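Lama Haddadin has lived above the bakery in Drosteseck for six years, and in that time, she says, she has not finished a single book she borrowed from its library on time.

"I returned one in January that was due the January before," she says. "The man stamped it and said thank you. I would have preferred a lecture."

She was fined once, at the old branch in Kerkow. Her letter of complaint ran to almost 200 words and got the fine doubled -- a clerical error, the library said, in a reply much shorter than hers. She has kept both. They are in a drawer with the takeout menus.

We use cookies to improve your visit. By continuing to browse you accept our cookie policy. Accept / Manage settings

Now she is writing a history of overdue books in the district. The ledger she works from lists 2762 of them, most in one hand, which gets angrier toward the back. Gardening manuals went missing in spring. Cookbooks came back with the good pages stuck together.

"People lie beautifully about books," she says. "There was a farmer in Prirkside who claimed the goat. He claimed the same goat for four different novels."

Did she believe him? "I believe he had a goat."

She pours more coffee and admits the manuscript, at 177 pages, is itself late. Her publisher, Gerlach, has been patient, in the sense that they have stopped calling.
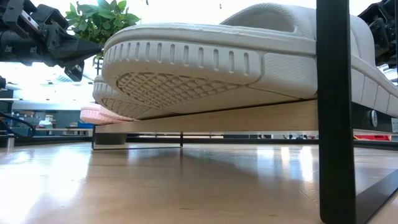
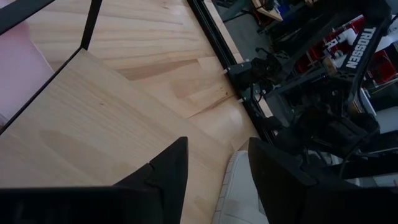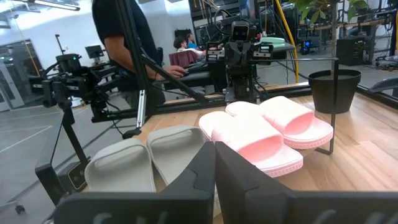
Gerlach did call back when we asked, and said only that the book would appear when it appeared, and that they would appreciate having the ledger returned.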